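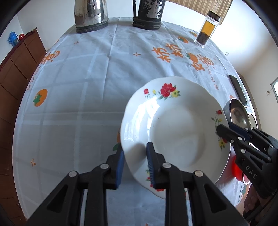 Soup plate by the near rim, blue pads either side.

Kitchen Notes: laying the table for a pair of grippers

The Istham home kit costs £221 to hire for the month, and for that you get two hand-held grippers, a charging lead, a hard case and a booklet that uses the word "intuitive" on most of its pages. You clear and lay your own table with the grippers, the recordings go off to Istham, and one day a robot will put the bowls away from what it learnt off you. In the meantime you are paying to make the washing-up slower. I had the kit for all of February and I'd have it again, which tells you something about February.

Full review at the bottom. First, the things I wish the booklet had said.

Start with rims. Anything with a proper edge is a friend: soup plates, pasta bowls, the pie dish. One finger goes under or outside, the other inside, and you squeeze as if you were holding a biscuit you intend to eat later. Flat plates sulk. If you only have flat plates, bring them to the edge of the table and take them from there.

Squeeze first, then lift. Beginners do both together and the plate swings. Leave a short pause between the two. Tumaini Lyimo, who answers the Istham helpline and has clearly had this conversation before, told me to say "got it" aloud before raising anything. I felt ridiculous and kept doing it.

Keep the pads clean. Grease is the enemy, and butter is grease with ambitions. A damp cloth with a drop of washing-up liquid, then a dry one. Don't put the grippers in the sink, and don't hand them to anyone who might.

Practise on the second-best china. Not the worst – you won't take any care over that – and not your mother's. Something you'd mind about for an afternoon.

A wipe-clean tablecloth beats bare wood. It is quieter and kinder to whatever you put down too hard. A cloth that has been living in a drawer will have creases, and small light things will lean on them, so smooth out the bit you mean to work on.

Lift patterned plates by a plain bit of the rim where you can. It makes no difference to the gripper, but hand-painted flowers have feelings, or at any rate owners.
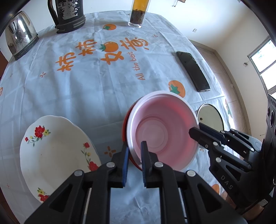 Bowls that keep company are the hardest thing the kit will ask of you. Two of similar size will settle close together, and the gripper, which has no fingernails, wants a gap to get a jaw into. So look for the gap before you commit. With a pink bowl and an orange-red one sharing the same patch of cloth, as here, make certain which rim you've got between the jaws before you close them, and bring the second gripper in from the side so both hands have a share of the same bowl. Move the big dish further over if it crowds your elbow. The phone can go in another room altogether, and so can a glass of tea, unless you like your practice sessions to have stakes.

Work sitting or standing, but pick one. Half-crouching over a table is how I came to own a heat pad.

Keep sessions short. The booklet suggests an hour. My forearms suggested 11 minutes, and after some negotiation we stuck to that, with a biscuit in between (held by hand).

Don't tidy as you go with your actual fingers. The temptation to nudge a bowl straight is enormous. Nudge it with the gripper, however long it takes, or do the whole thing again.

The verdict

Good: the grippers are sturdy, the pads hold glazed china well, and the helpline is run by people. The case shuts properly. Collection was on the doorstep when they said it would be, at 8 in the morning, when I wasn't at my best.

Less good: they're heavy for a small wrist. Emmanuel Muriithi, next door, who has hands like oven gloves, finished my entire table while I was looking for the instructions and asked what the fuss was about. There is no left-handed guidance at all. The charging lead is roughly the length of a spoon, so your charging point had better be near a shelf.

Compared with the Dremberg kit, which a few of you have written in about, Istham's is dearer but comes with better pads. Dremberg's are smooth, and smooth on wet porcelain is a short story. I haven't tried the Akbulut one and will as soon as they answer my email.

Worth it if you have a month of dull evenings and a cupboard of bowls. If you have a dishwasher and a social life, perhaps not.

Next time: getting candle wax out of a tablecloth, with an iron and a paper bag.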